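Cahier d'atelier, mardi, 9 h 40

Essais de colle d'amidon pour le dos des livrets Bilach. Reprise de la série de mars, qui n'avait rien donné d'exploitable (notes trop vagues, ma faute).

Recette de base inchangée : 40 g d'amidon de blé, 400 ml d'eau, cuisson douce en remuant tout le temps. Passée deux fois au tamis. La première fois il restait des grumeaux, je pense que le feu était trop fort au début. À refaire avec la plaque sur 6 et pas au dessus.

Trois papiers : le Purka (vergé, crème), le Dauda, et les chutes du gros rouleau sans nom. Sens des fibres marqué au crayon au verso AVANT découpe, merci de ne plus l'oublier. Bandes de 14 cm, encollées au pinceau plat, posées sous poids entre deux buvards.

Résultats à chaud :
- Purka : gondole tout de suite quand on colle en travers. Dans le sens, correct. Se détend bien si on attend un peu avant de poser.
- Dauda : boit énormément. Deux couches, sinon ça se décolle au coin à l'ongle.
- chutes : rien à dire, ça tient, mais vilain.
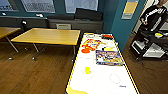
Grande table blanche, liseré jaune.

Colle coupée à l'eau (moitié-moitié) essayée aussi, sur le Dauda seulement. Mauvaise idée, le papier devient mou et s'arrache sous le pinceau. Je garde la version épaisse pour les dos et la version coupée à la rigueur pour les gardes, à vérifier.

Question des poids. Les briques emballées marquent le papier si le tissu fait un pli, deux bandes perdues comme ça. Passer aux plaques de verre, ou demander à Lerkusholm s'ils prêtent encore leur petite presse. Leur écrire cette semaine.

14 h. Bandes du matin ressorties. Purka dans le sens : plat, souple, on peut plier à fond sans que ça craque. Purka en travers : une vague sur toute la longueur, irrécupérable à mon avis. Le Dauda deux couches est raide comme du carton, ça peut servir pour la couvertrue mais pas pour un dos qui doit s'ouvrir. 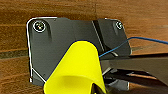

Pour la couverture des livrets, je reste sur un papier teinté dans un brun chaud. Mélange brou de noix + un peu de terre de Sienne dans la colle elle-même, étalé à la brosse sèche pour laisser des traînées. Le ton à viser c'est le bois brun rouge de la photo, avec ses bandes orange et ambre et les passages chocolat, et garder les bandes à l'horizontale une fois le livret debout. Premier essai trop gris. Deuxième mieux, mais la brosse perd ses poils et on les retrouve pris dans la couche. Acheter une brosse correcte.

À faire :
- recuire une base demain matin, celle-ci sent déjà un peu
- couper le reste du Purka dans le bon sens, jeter les bandes en travers
- tester la couleur sur Dauda une couche, bien essorer la brosse
- étiqueter les pots !! deux pots identiques au frigo, je ne sais plus lequel est le coupé

Reste aussi la couture, fil trop gros pour des cahiers si minces, le dos gonfle. Voir si on a du plus fin dans le tiroir du bas, sinon en commander avec la brosse.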